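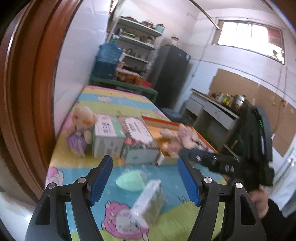
I have been meaning to write something in favour of slow, hand-guided robot building for a good while now, and a long letter from Trefor Rowlands, who disagrees with me on nearly everything, has finally pushed me into it. Trefor's view is that a home builder should get the arm moving first and worry about what it ought to do with its fingers later. He has an arm, I'll grant him that, and it moves beautifully. It has also crushed a fair number of his biscuits.

My own feeling, after two winters on the Prutetti project, is that the hand should come first, held in your own hand, and that you should spend far longer with it than seems sensible. You learn such a lot! A soft toy forgives almost any grip you try. A small cardboard box doesn't, and wants to be met squarely or it swings round on you. I had read all this in other people's build notes, of course, and nodded along, and then drawn up a finger that took no account of it whatsoever.

Bags are the thing I'd put in front of anyone who thinks gripping is easy. The outside tells you very little about where the weight sits, and the contents shift about as you lift - so you pinch a bit higher, or a bit harder, and you begin to notice how much your wrist has been doing for you all these years.
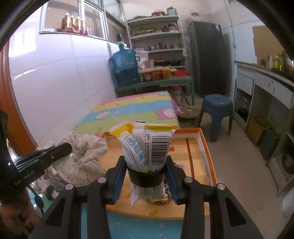

A bag of snacks held in the blue pads, over the orange-walled box.

Deisy Urrego, who shares the Satska workshop with me and has more patience than I do, did 734 practice lifts before she let herself order a single motor. I thought she was being stubborn. Then I looked through her notebook and found that 67 of them had a remark beside them, and nearly every remark was about the angle she came in at, hardly ever about strength. I'd been saving up for a stronger motor.

Trefor will say that none of this counts until a machine does it by itself, and I do see his point. There is a real pleasure in standing back with your tea and watching the thing go. But I would still rather people began at home, with the ordinary bits and pieces they own, and took the whole of November over it if they liked. The motors will still be in the shop - and you may well find you want smaller ones.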